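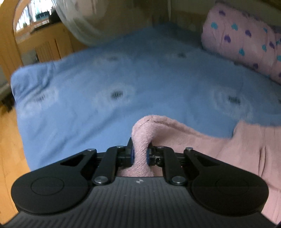 Handgreifer mit den blauen Fingerpads an der rosa Fleecedecke

Betreff: Re: Welche Pads für weiche Stoffe?
Liste: Greifer und Kleinarme

Liebe Afaf, liebe Mitlesende,

entschuldigt bitte, dass ich mich erst jetzt melde. Der Februar hat es hier in sich gehabt, erst die Heizung, dann ein krankes Kind, und dazwischen lag der Greifer im Karton und guckte mich vorwurfsvoll an. Am Montag bin ich endlich dazu gekommen, die beiden Pad-Sätze in Ruhe nebeneinander auszuprobieren, und weil deine Frage so schön konkret war, nehme ich sie mal der Reihe nach durch.

Afaf Zein schrieb:
> Hallo zusammen, wir überlegen gerade, ob wir für die Textilaufgaben
> von den glatten Rerora-Pads auf die weicheren von Lallport umsteigen.
> Beim Handtuchfalten geht es mit beiden, aber sobald eine Decke
> dicker wird, rutscht uns der Stoff beim Anheben weg. Hat das jemand
> mal an etwas Flauschigem verglichen? Und stört euch die Breite des
> Gehäuses auch so, wenn man flach über eine Matratze fährt?
> Viele Grüße, Afaf

Zum Rutschen: Ja, das kenne ich nur zu gut! Ich habe mit jedem Satz 195 Mal dieselbe Decke gegriffen, immer vom Bett hoch und wieder abgelegt (man bekommt davon übrigens ordentlich Muskelkater im Unterarm, wenn man das Ding von Hand führt). Mit den glatten Pads ist mir der Stoff dabei 47 Mal entwischt, fast immer in dem Moment, in dem das Gewicht der übrigen Decke dazukommt. Mit den weichen waren es nur noch drei. Das ist natürlich keine wissenschaftliche Messung, ich bin ja selbst der Arm, und gegen Ende wird man vielleicht auch einfach geschickter. Die weichen kamen bei mir als Zweites dran, das müsst ihr also im Kopf behalten.

Wichtiger als das Material finde ich inzwischen fast, wie man die Falte nimmt. Wenn man von oben mit weit offenen Fingern kommt, ein bisschen ins Gewebe drückt und dann erst schließt, schiebt sich der Fleece von selbst zu einem schmalen Wulst zusammen, und den halten die Pads dann wunderbar fest. Greift man dagegen zaghaft, zupft man nur am Flor herum und ärgert sich.

Zum Gehäuse: Breit ist es, da hast du völlig recht, und ich bin beim flachen Anfahren ständig mit der Unterseite am Spannbettlaken hängen geblieben. Ich halte den Greifer jetzt deutlich steiler. Das hilft, kostet aber Sicht auf die Fingerspitzen, wenn die Decke sich darüber rollt. Kulap Yensuk hatte hier vor einer Weile schmalere Fingerträger von Mühlbauer erwähnt. Kulap, hast du die noch, und passen die auf die normale Schiene?

Noch etwas zur Kamera, auch wenn du danach gar nicht gefragt hast: Bei schnellen Schwenks verwischt mir die Steppung der Matratze so stark, dass ich die Aufnahmen kaum zum Nachverfolgen der Bewegung nutzen kann. Ich habe die Belichtung jetzt fest auf 1/400 gestellt und mache zusätzlich Licht an. Ob das reicht, weiß ich noch nicht, die neuen Läufe muss ich erst durchsehen. Den Gundov-Controller habe ich ebenfalls noch nicht angeschlossen, der kommt erst dran, wenn die Pad-Frage geklärt ist, sonst ändere ich wieder alles auf einmal und weiß hinterher nicht, woran es lag.

Wenn du magst, schicke ich dir den weichen Satz für zwei Wochen zu. Die Schrauben lege ich bei, die sind nämlich etwas länger als die originalen, und das hat mich einen halben Abend gekostet.

Herzliche Grüße in die Runde, und Afaf, grüß mir deine Handtücher!
Jutta

3 Kommentare · 2 Mal geteilt

Kulap Yensuk
Die Träger habe ich noch, sie passen auf die Schiene, aber man muss die Anschläge neu einstellen. Ich messe heute Abend die Breite nach und schreibe sie hier rein.

Afaf Zein
Danke, Jutta, das hilft uns sehr! Den Satz nehme ich gern. Hast du die Decke vorher gewaschen? Unsere ist nagelneu und furchtbar glatt.

Jutta
Schon oft, die ist bei uns ständig im Einsatz. Kann gut sein, dass das etwas ausmacht. Ich packe dir morgen alles ein.

Kontakt · Impressum · © Listenarchiv Greifer und Kleinarme · Nach oben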